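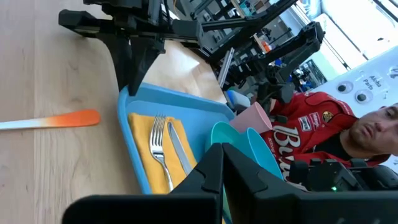 Wrist camera view, fork and knife on the napkin, cups on their sides.

Subject: Re: [shop-arms] gripper losing hold of flat cutlery
Date: 23rd October

On Friday morning a list member wrote:
> Our Pramodero build picks up cups fine but drops
> knives. Is it the fingers or the camera mount?

Check the fingers first. On our build at the Grorkia workshop the knife was the worst item until I reprinted the tips with a thinner edge. The wedge has to get under the handle. The files are in the Cerkex folder, revision 2.

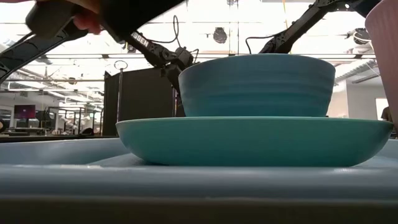

Two teal bowls on the tray, side camera.

Bowls are easier, but the arms have to come in from both sides without touching. I have 68 bowl runs logged since May and 349 in total. Slack in the wrist cable matters more than I expected. Leave a loop, or it pulls at full bend.

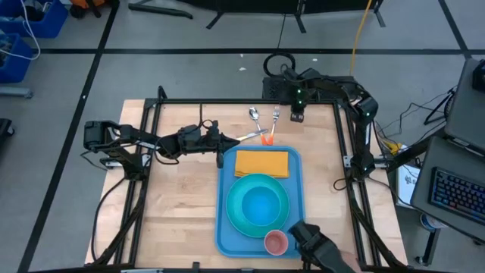 I also bolted the table frame again after the last move and redid the calibration. The old offsets were no good after that. If you have moved your table, do this before you print anything.

Does anyone still have the Petkov bracket drawing? The link in message 472 is dead.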